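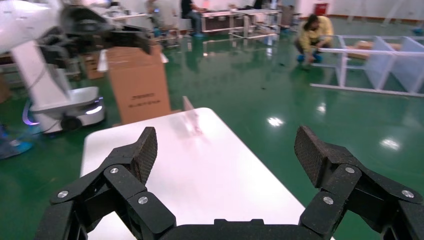
Figure 2. Packing area at the Widstead site, from the wrist camera of the table unit. A mobile unit works at a cardboard box, left; a worker crouches beside a white metal-framed structure, right.

4.2 Changes in daily tasks

Before the Demura units were installed, each packer at Widstead filled, checked and closed a box alone. The units now handle most of the filling. Packers spend more of the shift on setup, on clearing faults, and on odd jobs that used to go to the maintenance crew. Floor work of the kind shown in Figure 2 is done within a short walk of the robots, and there is no fence between the two.

We interviewed 34 employees over nine weeks, starting in January. Most said the lifting had become easier. Several also said the day felt more broken up, as a stopped unit takes priority over whatever a person is doing at that moment. Six packers told us they had stopped starting long tasks in the last hour of a shift.

Desk work grew as well. Two packers moved to full-time monitoring, and both described it as quieter and more tiring than packing. Their pay grade did not change during the study, and this came up in nearly every interview with the group that stayed on the floor. At the Pruvirham site, where monitoring rotates daily, the complaint was rare. Section 4.3 compares the two schedules.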